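Print this page | E-mail this page

Clunduda User Guide
Section 2: Setting up an instrument loan program

17th June
By the Flidia support desk

This section covers the loan module only. Donations, pledges and receipts are in the section before. If you haven't made an organization account yet, do that first, then come back.

Before you start

Have these ready:
- Admin login (an editor login won't show the Loans tab)
- Your inventory list as a spreadsheet, CSV is best
- Your loan agreement, PDF, under 2 MB
- Name and e-mail of the person who signs off on repairs

Note: the free plan holds 300 instruments. Cases, bows, mouthpieces and stands count as accessories and don't use up the limit. Paid plan holds 700.

Turning on the module

1. Log in. Go to Settings, then Modules.
2. Find Loans. Switch it on.
3. Pick your loan year. Most school programs start in September. If yours runs all year choose Rolling.
4. Save. Wait for the green bar at the top before you click anything else.
5. Log out and back in. The Loans tab should now be in the left menu.

No Loans tab? Check your role under My Profile. Still nothing, clear the browser cache and try again.

Importing your instruments

1. Open Loans, then Inventory, then Import.
2. Download the blank template. Don't rename the columns.
3. Paste in your list. Required: type, size, serial number, condition. Everything else can wait.
4. For instruments with no serial number put NONE in capitals. Clunduda will make a tag number for you.
5. Upload. You get a preview screen — read it. Rows in yellow have a problem, usually size.
6. Fix the yellow rows right on the preview screen, then click Accept.

CAUTION: Accept can't be undone. If you import the same file twice you get every instrument twice, and they have to be deleted one at a time.

Sizes trip people up. Write violin sizes as 1/2, 3/4, 4/4. Excel likes to turn these into dates. Set the column to Text before you paste, not after. Guitars use Full, Three-quarter, Half, spelled out. Yes it's different from violins, we know, there's a fix planned.

Condition codes

A — ready to lend
B — plays fine, cosmetic wear
C — needs work, don't lend
X — retired, parts only

Only A and B show up on the family side. If you change a C to an A the instrument shows up within the hour.

Adding families and students

1. Loans, then Borrowers, then Add.
2. Enter the adult first. Students are added under the adult.
3. Tick the language for e-mails. English and Spanish are built in. Others you have to write yourself under Templates.
4. Click Send Invite. The family gets a link to fill in the rest and sign the agreement.

The link is good for a week. After that hit Resend. Don't make a second record for the same family, it breaks the reminders.

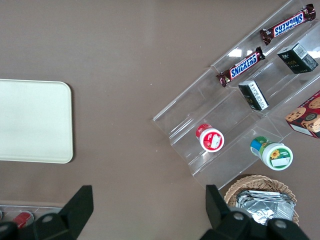 Snacks and clear tiered rack, with tray.

Families with no e-mail: tick Paper Only. Print the agreement from the same screen, have them sign, scan it, attach it to the record. Keep the paper copy too. A phone number is required for these records or you won't be able to save.

Checking out an instrument

1. Open the student record. Click Check Out.
2. Scan the tag or type the serial number.
3. Confirm the condition. Take photos if it's a B, at least front and back.
4. Add accessories. One line each — case, bow, shoulder rest, whatever goes out the door.
5. Enter the return date. Default is the last day of your loan year.
6. Click Finish. The receipt goes out by e-mail on its own.

Note: if the agreement isn't signed the Finish button stays gray. Admins can override. The override gets logged with your name on it.

Deposits and fee waivers

Deposits are off by default. To switch on: Loans, Money, Deposits.

Set one flat amount or an amount per type. One flat amount is much easier to explain at the door. If your flat amount is $165, for example, type 165 with no dollar sign. With the dollar sign it saves as zero and you wont get a warning.

Waivers:
1. Open the student record, Money tab.
2. Choose Waive Full or Waive Part.
3. Pick who is covering it. General Fund is the default. If a sponsor is paying, the sponsor has to be set up as a donor first (see previous section).
4. Save.

CAUTION: sponsors can see the number of loans they covered but not student names. Don't put a student's name in the waiver notes. Notes print on the sponsor report.

Connecting to Appiah

Only if you take card payments. Skip otherwise.

1. Settings, Connections, Appiah.
2. Paste in your merchant key. No spaces at the end.
3. Click Test. You should see a one cent charge and a refund.
4. Click Go Live.

Test fails most often on an expired key. Get a new one from your Appiah account page.

Returns and repairs

1. Scan the tag. The loan comes up.
2. Click Return. Set the new condition.
3. Anything set to C opens a repair ticket by itslef and e-mails your repair contact.
4. Missing accessories: untick them. The family gets a polite reminder, not a bill.
5. Deposits are released once the ticket is closed, or right away if the condition is A or B.

If you use Fimgate labels, leave the tag on when the instrument goes to the shop. The shop can scan it and add their quote to the ticket without a login.

Next section: Recital sign-ups and room bookings

Print this page | E-mail this page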